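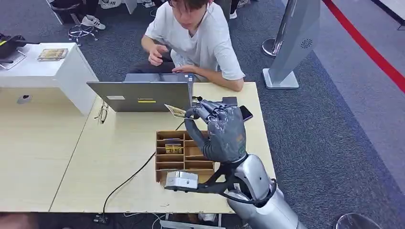
Marjorie Cropper once wrote that a hand good enough to hold a playing card is harder to build than one that can crush a can, and members of the Kustdale Robot Hand Club still like to repeat it.

The club is a student project at Skuvovell, started in January with 6 members — it has since grown to 40 — and it spends most of its time on picking up cards and other thin, flat things. 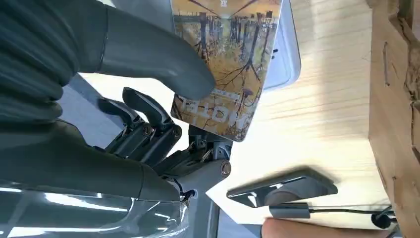 According to Touran Tabrizi, the thumb is where beginners lose whole evenings, and happily so!

Newcomers learn to set the grip by hand before they write any code (the older students are very patient about this).

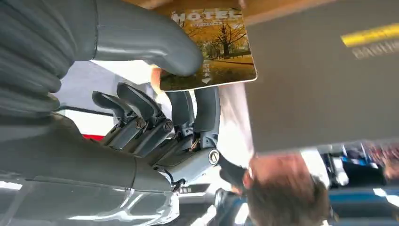 Sorin Krasniqi disagreed in the club newsletter, arguing that code should come first.

Both ways are now taught, and the yearly Goodall Cup, a friendly contest with Stullov, welcomes either one.
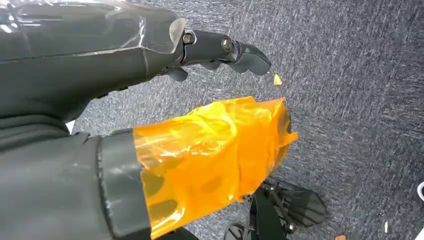

Entries are judged on gentleness as well as speed.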